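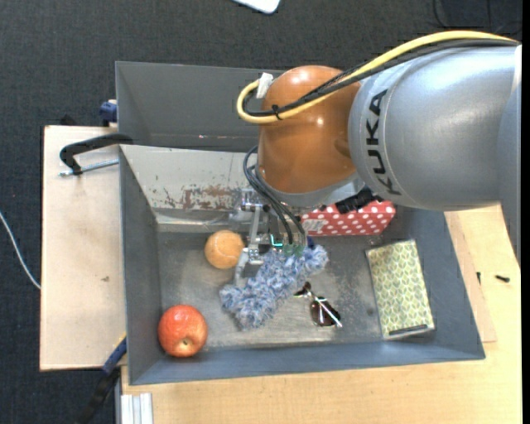 Where Does the Fluffy Thing Go? Sorting a Mixed Bin of Household Objects

Second-year group project report, Objects and Everyday Systems module
Drokbridge College

1. Background

Our group was asked to choose an ordinary sorting task and find out why people do it badly. We chose the mixed bin, meaning any container where unrelated things end up together. Every house we have lived in had one. In student houses it is often the kitchen drawer, or the whole of the landing.

The module handbook wanted a "clear research question". Our first four were sent back for being complaints about housemates. The one that survived was: when people sort a bin of mixed objects into a fixed set of categories, which objects cause trouble, and what do people do with them?

2. The objects

We put together a collection of 259 household objects. Most were borrowed from our own rooms, some came from charity shops, and a shameful number came from under one particular sofa. We tried to cover a range of sizes, shapes and textures: balls, boxes, brushes, soft toys, packaging, bits of kitchen equipment and cloth things of every description.

The objects went into a grey metal bin a batch at a time. We had started with a cardboard box, but people kept leaning on the sides. Metal holds its shape and makes a satisfying noise when a wooden spoon hits it, a point in its favour for the first ten minutes and against it after that.

Some objects became regulars. There was an orange ball, which rolled to wherever it was least wanted. There was a red box. There was also a long, shaggy, blue-and-white textile item with a mottled pile, which is entered in our records as "fluffy thing (blue/white)" because we could not agree on anything better. It takes up a lot of space for something that weighs so little, and it lies across whatever else is in there. More on this below.

3. Method

We had 13 sorters, all students, paid in biscuits. Each was given a filled bin and six labelled trays: Kitchen, Cleaning, Toys and games, Clothing, Stationery, and Other. They were told to empty the bin in whatever order they liked and to put every object in a tray. There was no time limit. We had planned one, but the stopwatch on the phone we were using switched itself off whenever somebody messaged its owner, and its owner is popular.

We wrote down the order in which objects left the bin, the tray each one went to, and anything the sorter said. Sessions ran in the afternoon, after the seminar in the same room had finished and the chairs had been put back in a way that satisfied the department.

A pilot session went ahead with the trays unlabelled, to see what categories people would come up with. The sorter made two piles, "mine" and "not mine". We added labels.

4. What we found

4.1 Order

Nearly everyone took out hard, compact objects first. Balls and boxes went early. The orange ball was usually among the first things to go, and several sorters admitted they wanted it dealt with before it moved. Soft objects stayed in far longer, even when they were lying on top and had to be pushed aside to reach something else. One sorter lifted the fluffy thing, took a box out from under it, and laid it back down with some care.

We had expected people to work from the top down. They did not. They worked from easy to difficult, and easy seems to mean that you know both where to hold the thing and where to put it. A box answers both questions. A shaggy object with one wide end and one narrow, rounded end answers neither.

4.2 Category trouble

Most objects went to the same tray nearly every time. The disagreements were bunched together in textiles and packaging. An empty box is a good example: some people sorted it by what had been in it, some by what it was made of, and one person treated it as a seventh tray and began putting things in it.

The fluffy thing went to four different trays over the course of the study. Supporters of Cleaning said that anything with that texture must be for dust. Supporters of Clothing felt it could be worn by somebody with confidence. Toys and games had a small following, and the rest chose Other, generally after a sigh. Our own group split along the same lines and we have agreed to stop discussing it at mealtimes.

4.3 The Other tray

Other was meant to be a last resort. For some sorters it was closer to a policy. Its use climbed towards the end of each session, when the remaining objects were the awkward ones and the biscuits were visible. Looking back, an Other tray inside a study about mixed bins is simply a second mixed bin, and we should have seen that coming.

5. Problems with the study

The sorters all knew us, and several recognised their own belongings. One mug was removed from the study without permission and has not been returned.

We did not fill the bin the same way each time. Soft things spread out and hard things slide, so two bins with identical contents could look quite different once somebody had carried them down the corridor. A better version would fix the starting arrangement, or at least photograph every one.

Our notes on what sorters said are uneven. Two of us wrote down everything. One of us wrote "laughed" eleven times.

Finally, we ran over on the literature section and were told to cut it to 500 words. It is in Appendix A, and anyone who wonders why it stops discussing drawers so suddenly now has the answer.

6. If we did it again

We would leave out the Other tray altogether and see what happens. We would also use more textiles, as nearly all the interesting hesitation was there, and fewer boxes. A follow-up with about 300 objects and some sorters over the age of twenty-two would tell us whether any of this applies to people who own a proper cupboard.

It would also be worth letting sorters rename the trays halfway through. Several asked to. "Soft" was the most popular suggestion, followed by "Bathroom, maybe".

7. Storage and return of materials

Borrowed objects have gone back to their owners where the owners would have them. The charity shop items are boxed and labelled in the project cupboard, second shelf. The metal bin belongs to the department and needs to be back before the end of March. The fluffy thing is in a carrier bag on the cupboard door handle until its shelf has been decided.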